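招募:家用叠衣夹爪套件Laretach试用评测员

Bresico评测组 长期招募 线下+远程

先说清楚,这份工作的主要内容是看一台机器叠衣服。如果您读到这里觉得“这也能算工作”,我们的家里人也是这么想的。

Laretach是一套装在小型机械臂上的二指夹爪,配一个腕部相机和一套软件,由Urcombe生产,面向普通家庭销售。厂家的宣传册上写着“让您从衣物整理中解放出来”。我们评测组收到样机以后,连续几周都在整理衣物,解放的事情还在等通知。

Bresico做家用设备的长期评测,不收厂家的稿费,样机用完退回。这一轮我们要出一份完整的购买建议,光靠办公室里这几个人的衣柜不够用:大家穿得太像了,清一色深色T恤,夹爪已经背熟了。所以需要外面的人,带着外面的衣服来。

一、招什么人

现场评测员:5名,在我们的评测间工作。

居家试用户:84户,套件送到家里,使用一个月后由我们上门取回。

两个岗位不能同时报。上一轮有人同时报了,最后把现场那份记录带回家里补写,我们看得出来。

二、现场评测员做什么

每次到场四小时,上午九点或下午两点开始,自己选。到场后把指定的衣物随手扔在沙发、床面或者桌上,启动一次抓取,然后填表。表格问的是:夹住了哪个部位,夹了几层,拎起来以后衣服是什么形状,放下以后又是什么形状。最后一栏是“是否愿意穿它出门”,请如实填写。

“随手扔”三个字请认真对待。有几位应聘者试工时会忍不住先把衣服抻平,这是好习惯,请留在家里。

机器动作期间手不要伸进工作区,急停按钮在您右手边。夹爪力气不大,夹不伤人,但会把您的袖口当成任务的一部分,之后的一切都会变得很尴尬。

三、居家试用户做什么

每天至少用Laretach处理一次自家衣物,每周交一份不少于三百字的文字记录。写流水账就行,不需要文采。我们不收“总体体验良好”这类句子,收到了会退回去请您重写。

家里需要有一块能腾出来的平整台面,靠近插座。有猫的家庭可以报名,请在表里注明猫的数量,以及它们对移动物体的态度。

四、我们手上的衣物

目前衣物库里登记了836件,每件有编号。最受欢迎的是毛巾,方方正正,脾气好。最不受欢迎的是带抽绳的连帽衫和一切针织品。针织的东西软,会拉长,条纹一多,腕部相机的画面里袖子和衣身混在一起,软件有时候需要想一会儿。想的时候机械臂停在半空,请不要催它,催也没有接口。

如果您有特别难叠的衣服,欢迎带来,经登记后入库使用,期满归还。我们会洗,但不承诺叠好。

五、待遇

现场评测员:每月3,000元,另有交通补贴,按实际到场结算。午饭管,味道中等。

居家试用户:没有现金报酬。试用期满并交齐记录的,可以按内部价购买一套Laretach。据上一轮的统计,行使这项权利的人不多,我们把这个结果也写进报告里了。

六、要求

年满十八岁。能看懂说明书,并且能指出说明书哪里看不懂。不要求机器人或自动化背景,有这方面背景的请在报名时写明,我们会把您安排到维护口,那里更缺人。

Urcombe及其经销商Gumede的员工和直系亲属不能报名。在网上公开夸过或者骂过这款产品的可以报名,附上链接。
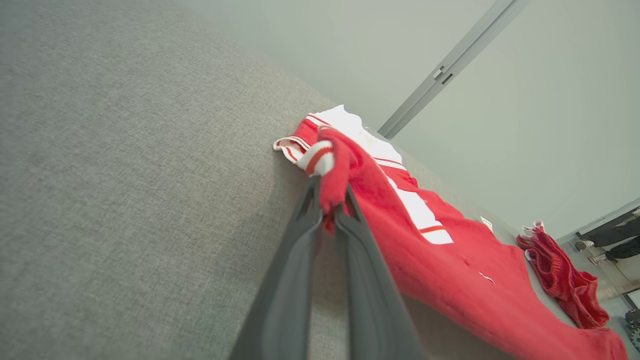
文/图:Bresico评测组

红色针织衫是现场岗位的常规科目。衣服摊在灰色软垫上,两根手指要捏住袖口附近那一小团布料。白条纹、红条纹、翻过来的白边挤在一块儿,表格里“夹住了哪个部位”这一栏,新来的评测员往往要写上两行,再划掉一行。

七、怎么报名

在本页下方填写报名表,写明想报的岗位、可以到场的时段,以及您家最难叠的一件衣服和它难叠的原因。最后这一项占筛选分数的一半,请别只写“被套”。写被套的人太多了,而且我们都同意。

报名截止到十二月底。通过初筛的会收到邮件,现场岗位需要来试工一次,两小时,有报酬。没通过的也会收到邮件,措辞会客气一些。

八、常见问题

试工要带什么?
穿方便活动的衣服,袖子别太宽。

套件在家里坏了要赔吗?
正常使用不赔。拿它去夹火锅里的东西,要赔。

可以中途退出吗?
可以,提前三天告诉我们,把套件和配件装回原箱。箱内泡沫的摆放顺序印在箱盖内侧,请照着来,这一步目前还得靠人。

记录会公开吗?
会摘录进报告,去掉姓名和住址。不愿意公开的段落请在提交时标出。

能不能只试用,不写记录?
不能。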